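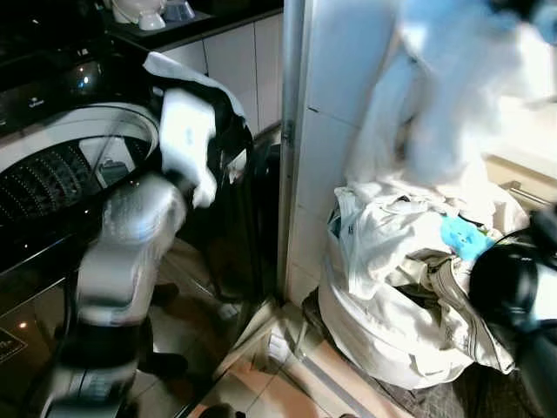
A day at the Tadness meetings fair

I had been meaning to get to the Tadness fair for years, and on 7 November 2018 I finally managed it, with sensible shoes on and a flask in my bag (the queue for tea is famous, and deserves to be). It's a get-together for people who plan conferences, away days and staff gatherings, and it fills the whole of Besside Hall, a lovely old place with far too many staircases.

The organisers were expecting up to 3000 visitors and by mid-morning I could well believe it. I began upstairs with the venue stands, where I picked up more floor plans than I could carry and had a very good chat about round tables. I still think ten to a table is too many if you want everybody to hear each other, but the lady from the seaside hotel disagreed, and she was so nice about it that I took her brochure anyway!

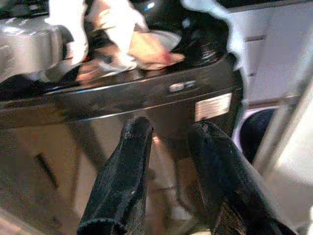

Glossy black front with a small silver badge.

After lunch I went to 3 of the short workshops. The best by a long way was run by Kwan, a small firm that helps with seating and introductions. They had us write down one thing we could teach and one thing we wanted to learn, then swapped us about until we found a match. I ended up with a man who books speakers for farming events and we talked straight through the break. The session on name badges was drier, though I did come away wanting bigger lettering on ours.

Gukley had the other end of the hall and were showing their booking system for smaller meetings. It looked easy enough to use, but I couldn't get a clear price out of them, and the stand was so crowded that I gave up and went to find cake.

If you're thinking of going, the next one is in May, back at Besside Hall. Take the 432 bus from the station, as the car park was full before ten, and bring a bag with a proper shoulder strap.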